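Zistell Examination Couch, Two-Section

Home > Clinic Furniture > Examination Couches > Zistell Two-Section

Supplied by Hornent Medical Furniture, Winarbridge

The Zistell is a two-section couch for women's health clinics, GP surgeries and midwife rooms. It goes low enough for most patients to sit down on it without a step, and high enough for the clinician to work standing up. We have sold it to maternity units and small practices since it replaced our older fixed-height model, and it is now the couch we fit most often.

The backrest lifts on a gas strut and can be set with one hand from either side. The foot section stays flat. If you need leg supports, choose the version with side rails, as they can't be added to the plain version later.

Specification

Width of upholstery: 800 mm
Sections: 2
Height adjustment: electric, by foot switch
Backrest: gas strut, manual
Paper roll holder: fitted at head end
Wheels: four, with central brake
Order code: Cherkaoui 363 (the Cherkaoui range covers all our powered couches)
Guarantee: 2 years on frame and motor

Upholstery

The covering is a wipe-clean vinyl with welded seams. It comes in navy, grey or plum. Other colours can be made to order but take longer and can't be returned. Clean with warm water and mild detergent after each patient, then with your usual surface disinfectant. Rinse off anything chlorine-based, or the vinyl will harden over time. Replacement covers are sold separately for each section, so a torn backrest doesn't mean paying for the whole couch.

Power and positioning

The couch plugs into an ordinary 13 amp socket. The lead leaves the frame at the foot end. Please allow room behind the head end for the backrest to come down fully, and check that the foot switch won't sit under a desk or trolley. In a power cut the couch stays at whatever height it was left.

Delivery and fitting

Delivery is to a ground floor room. For upstairs rooms we need to know the size of the lift and the width of the narrowest doorway before we book the van. Our fitters unpack the couch, test it, show staff the controls and take the packaging away. Old couches can be removed for a charge if they have been cleaned and you have signed the form saying so. 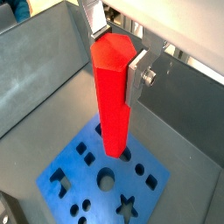
Accessories

Side rails with leg supports (order with the couch)
Drip pole, fits either side
Head cushion with strap
Hand control, in place of foot switch
Spare paper roll holder

Servicing

We recommend a service once a year. Customers on our service plan are booked in every January unless they ask for a different month. Parts are kept at Winarbridge.

Ordering

Send a purchase order by email or ring the sales desk. Please give the order code, colour and any accessories, and a contact at the delivery address.

Page last updated Sunday, August 30, 2020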